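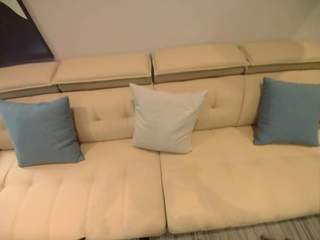 I have been wanting to write about throw pillows for weeks, and now that we finally have a sofa worthy of them I can't be stopped! We spent most of June looking. My budget was 2000 dollars and I wanted something long, pale and squashy, with tufting, because I grew up with a tufted sofa and have never really gotten over it. Neelam thought cream was a terrible idea (she has met me, and she has met my coffee). I bought cream.

What sold me was the headrests. They adjust separately, so I can have mine up for reading and whoever is next to me can slouch as low as they like. I must have fiddled with them for half an hour on the first night.

Then came the pillows. I started out wanting mustard, then rust, then a stripe I saw at Tasstead that was 52 dollars apiece – no thank you. In the end it was the dusty blue that won me over. Against all that cream it looks so calm, a bit like the sky very early in the morning. Two blue and one off-white is where I've landed, with the off-white in the middle and a blue on either side.
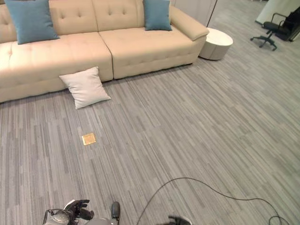
They do travel, though. Anybody who wants to lie down starts by flinging one overboard, and the middle one usually goes first. I've gotten into the habit of doing a little reset before bed: pick up whatever is on the carpet, give it a good thump on both sides, set it back on its corner and lean it a touch. It takes no time and I love walking in to it the next day.

I'm also very fond of the little round white table at the end. It's low, it's easy to shift with one foot, and it fits a mug and a paperback, so that corner is now my spot. Next on my list is a throw blanket for July evenings, something light and maybe a bit nubbly. Bimla swears by cotton gauze and I'm leaning that way too – tell me if you have one you like!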